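Blog > House > Bedroom

We use cookies to remember your settings and to see which posts get read. Accept or manage your choices.

The fitted sheet problem, again

2024-04-11

I have now read more advice on making a bed than any adult should, and I don't believe most of it. The latest came from Diane Chisholm, who sleeps in a bed with four accessible sides and therefore thinks the whole subject is simple. She sent me a link to a routine that promises a "hotel finish" in 3 minutes. I timed myself. By 3 minutes I was lying on my stomach with one arm down behind the mattress, feeling for a corner.

Our bed is pushed up against the wall along one long side. It has to be, or the closet door won't open. Every guide I've found assumes you can walk to each corner, lift it, tuck, and move along. With a wall in the way you get two corners like that. For the other two you kneel on the thing you're trying to make, so your own weight pulls the sheet tight in the wrong place, and when you climb off it all shifts.

The sheet is a Raltby, khaki, bought last August after a good deal of reading reviews. It's the "deep pocket" kind. I have doubts about that phrase. The package said it would grip any mattress, which is a big claim to make about mattresses you've never met. Ours is a Sawatzky, and it's heavy, and it doesn't lift so much as sulk. I'll give Raltby this much: the color doesn't show lint, and the fabric has held up in the wash. The elastic I'm less sure of. On the open side it stays put. Along the wall it does what every other sheet has done. 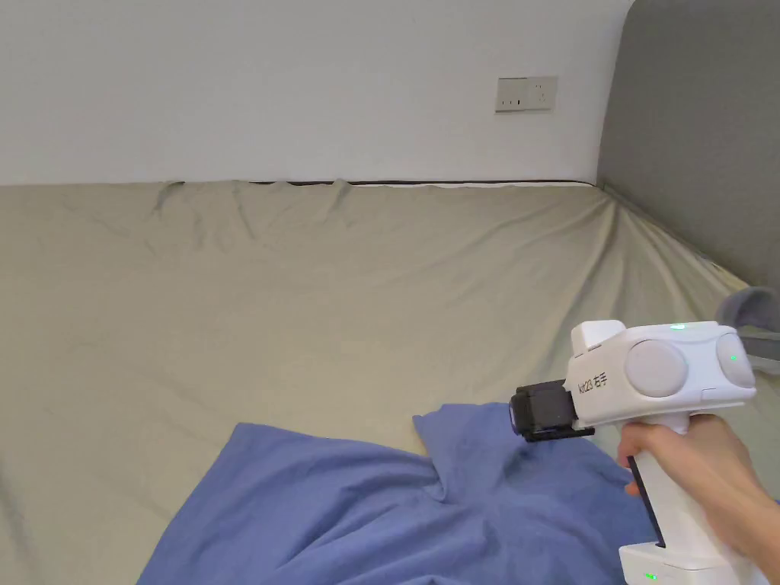 So I tried the tricks. First the suspenders, those clips on stretchy bands that run under the mattress. Starnex makes the set everyone links to. To put them on you have to pull the bed out, clip everything, and push it back, and the pushing is what bunches the sheet up in the first place. They lasted 5 nights. One clip let go and I never found out which, as I wasn't about to haul the bed out again to ask it.

Then the advice to start with the far corner at the head, pull toward you, and smooth with the flat of your hand. This one does help. You get a decent surface over most of the bed, with a few creases heading off toward the headboard, and I can live with those. What it doesn't do is deal with the extra fabric. That has to go somewhere, and it goes to the back, against the wall, where you can't reach it without undoing the part you just smoothed.

Diane says to buy a size down. I'm not going to buy a sheet that is too small for the bed on purpose.

The headboard is its own argument. It's gray, padded, and tall, and the store told us it would "frame" the bed. Mostly it takes away the gap I used to get my hand into. Upholstered headboards also collect dust, whatever the label says about easy-care fabric. I go over ours with the brush end of the vacuum and try not to look at what comes off.

As for the outlet on the wall over the bed, I was against it and I was wrong, partly. I thought it was too high to be any use and would look odd forever. It does look a little odd. But it's well clear of the mattress, which means I'm never digging behind the bed for a plug, and given how I feel about digging behind the bed, that counts.

I looked at the Flultness system too, where the top of the sheet zips off and the base stays on for good. It was $70 on sale, and the reviews were either five stars or furious. The furious ones all mentioned the zipper. A plain second fitted sheet was $29 and I bought that, knowing perfectly well it would behave like the first.

My current method, for anyone else with a bed against a wall: far head corner, far foot corner, then the near ones, then one pass with the hand, then stop. Don't go back in for the wrinkles. I went back in this morning and lost the foot corner.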